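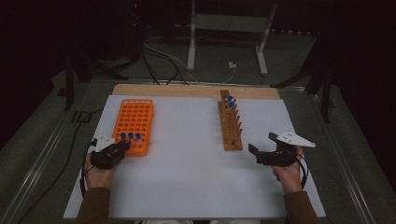

2020년 3월 4일
라벨 시험 정리, 냉동고 재고 맞추기 계속

오전은 거의 Garcia 앞에서 보냈다. 모르는 사람을 위해 적어 두면 Garcia는 복도 끝 영하 80도 냉동고 이름이다. 왜 Garcia인지는 나도 모르고, 이름을 붙인 사람은 졸업했다. 문에 낀 성에를 긁어내고 위에서 둘째 칸 랙까지 꺼냈다.

Rida(재고 데이터베이스)에 올라 있는 튜브는 3,818개. 이번에 전부 꺼내 대조한 결과 위치와 개수는 맞는데, 119개는 글씨를 읽을 수 없다. 개수가 맞는다는 점에 잠깐 기뻐했다가, 무엇인지 모르는 것이 정확히 몇 개인지 아는 상태가 되었다는 걸 깨닫고 그만두었다.

읽을 수 없는 것들의 유형:
- 라벨이 통째로 떨어져 박스 바닥에 모여 있는 것. 라벨은 멀쩡하다. 어느 튜브 것인지만 모른다.
- 라벨은 붙어 있는데 잉크가 번진 것. 에탄올 묻은 장갑으로 잡은 흔적으로 보임.
- 뚜껑에만 쓴 것. "A", "B", "B 새거", "B 진짜".
- 처음부터 읽을 수 없게 쓴 것. 필체로 보아 내 것이 섞여 있다.

마지막 유형은 통계에서 빼고 싶었지만 넣었다.

라벨 시험

지난 8월에 시작한 시험을 오늘 마감했다. 원래 한 달만 하려던 것인데 박스를 잃어버려서 장기 시험이 되었다. 아래 칸 뒤쪽, 누가 넣어 둔 얼음팩 밑에서 나왔다. 보고서에는 "장기 보관 조건"이라고 쓸 생각이다.

조건은 네 가지.
가) Dritton 극저온용 라벨 + Mosta 펜
나) Dritton 극저온용 라벨 + 사무용 유성펜
다) 일반 종이 테이프 + Mosta 펜
라) 튜브 벽에 Mosta 펜으로 직접

내용물은 전부 TE 버퍼. 시험이 망해도 아깝지 않은 것으로 골랐다. 같은 날 같은 사람(나)이 썼고, 평소보다 또박또박 썼다. 이건 편향이다. 실제로 금요일 저녁에 쓰는 글씨로 다시 해야 공정하겠지만 그 글씨는 재현이 어렵다.

처리는 꺼내서 상온에 두고, 겉의 성에가 물방울이 될 때까지 기다렸다가 장갑 낀 엄지로 한 번 문지르고, 70% 에탄올 적신 휴지로 한 번 더 문지름. 엄지 압력은 표준화하지 않았다. 표준화하는 방법을 십 분쯤 생각하다가 점심을 먹으러 갔다.

결과

가) 물기에는 문제없음. 에탄올 뒤에도 읽힌다. 획 끝이 조금 흐려졌으나 숫자 구분은 된다. 모서리가 살짝 들린 것이 있는데, 전부 라벨 끝이 겹치지 않게 붙인 것들이다. 겹쳐 감은 것은 그대로.

나) 물기에는 버틴다. 에탄올에는 즉시 항복. 휴지가 보라색이 되었다. 검은 펜이었는데.

다) 테이프가 튜브에서 돌아간다. 손가락으로 밀면 반지처럼 돈다. 글씨 자체는 예상보다 잘 남아서 조금 분했다. 문제는 떨어진 테이프가 옆 튜브에 붙는다는 점으로, 정보가 없는 것보다 나쁘다. 틀린 정보가 깔끔한 글씨로 붙어 있다.

라) 벽에 쓴 것은 성에와 같이 벗겨진다. 문지르기 전에 이미 절반쯤 없다. 다만 튜브가 완전히 마른 상태에서 쓴 것은 좀 더 나았다. 쓰기 전에 말렸는지 어땠는지를 내가 기록하지 않았으므로 이 문장은 기억에 의존한다. 신뢰도 낮음.

그래서 가)로 통일하자는 것이 결론인데, 시험 시작 전에도 다들 가)를 쓰라고 했었다. 일곱 달 걸려서 제조사 안내문과 같은 결론에 도달했다. 그 안내문은 라벨 상자 안쪽 뚜껑에 인쇄되어 있고 나는 오늘 처음 읽었다.

안내문에서 옮겨 적음: 붙이기 전에 표면을 마른 천으로 닦을 것. 붙인 뒤 상온에 하룻밤 두고 얼릴 것. 이미 언 튜브에는 붙이지 말 것. 세 번째 항목은 우리가 매주 하는 일이다.

Leandro와 이야기한 것

Leandro Pereyra가 오후에 와서 표를 보더니, 라벨보다 이름 짓는 방식이 더 문제 아니냐고 했다. 맞는 말이라 불편했다. 읽을 수 있는 튜브 중에도 읽어 봐야 소용없는 것이 많다. 오늘 본 것 중 몇 가지.

"최종"
"최종2"
"쓰지 마세요" (무엇인지, 왜인지, 언제까지인지 없음)
"민수 꺼 아님"
"대조군?" 물음표까지 라벨에 있음

"최종2"는 다행히 Rida에 메모가 있어서 추적했다. 메모 내용은 "최종 다음 것"이었다.

Leandro 안은 튜브에는 Rida 번호만 쓰고, 나머지는 전부 Rida에 넣자는 것. 나는 번호만 있으면 Rida가 멈춘 날 아무것도 못 한다고 했다. Leandro는 Rida가 멈춘 날이 올해 며칠이냐고 물었고, 나는 세어 보지 않았다고 했다. 합의한 것은 번호 + 날짜 + 이니셜. 뚜껑에는 번호 끝자리만. 뚜껑은 바뀔 수 있으니 뚜껑 글씨는 찾을 때만 쓰고 증거로는 안 친다.

이니셜이 겹치는 사람이 두 쌍 있다. 이건 내일의 나에게 맡김.

119개 처리

버리자는 쪽과 두자는 쪽이 있다. 버리자는 쪽은 나다. 두자는 쪽 논리는 "혹시 중요한 것일 수도"인데, 중요한 것을 "B 진짜"라고 써 둔 사람이 누구인지 먼저 듣고 싶다.

절충안:
1. 읽을 수 없는 튜브는 전부 한 박스로. 원래 칸 위치는 Rida에 남긴다.
2. 박스별 사진과 위치 목록을 공용 폴더에 올린다. 주인 나서는 것은 그 자리에서 새 라벨.
3. 떨어진 라벨은 버리지 말고 봉투에 담아 같은 박스에. 옆자리 튜브 이름으로 추정되는 것이 꽤 있다.
4. 8월까지 주인이 없으면 폐기. 폐기 담당은 목록에 이름이 제일 많이 나오는 사람.

4번은 내가 넣었는데, 저녁에 목록을 정렬해 보니 내 이름이 맨 위에 있다. 문구 수정 검토.

실수 기록

랙 하나를 5분 넘게 밖에 두었다. 대조하다가 이니셜 해독에 빠져서. 드라이아이스 위였으니 괜찮을 것 같지만, 해당 박스 주인들에게는 메일을 보냈다. 답장은 하나 왔고 내용은 "그게 아직 있었어요?"였다.

문 알람도 한 번 울렸다. 끄는 버튼은 왼쪽이고, 오른쪽 버튼은 설정 온도를 바꾼다. 오른쪽을 먼저 눌렀다가 되돌렸다. 현재 설정 영하 80도, 퇴근 전에 표시창 확인함.

할 일
- Dritton 라벨 주문. 작은 크기로. 큰 것은 감으면 글씨 위를 덮는다.
- Mosta 펜 주문. 지금 남은 것은 뚜껑 없는 것 하나. 뚜껑만 하나 더 있는데 안 맞는다.
- 사무용 유성펜은 냉동고 옆 서랍에서 치우기. 오늘 치웠는데 저녁에 보니 또 있었다.
- 이미 언 튜브 재라벨 방법 찾기. 겉에 감는 슬리브가 있다고 Leandro가 링크를 보내 주기로.
- Rida 메모 칸에 "최종" 입력하면 경고 뜨게 할 수 있는지 문의.
- 가) 조건만 다시, 이번에는 말린 것과 안 말린 것 나누어서. 시험 박스 위치를 이 노트에 쓸 것: Garcia, 맨 위 칸, 왼쪽 앞. 얼음팩 올리지 말 것.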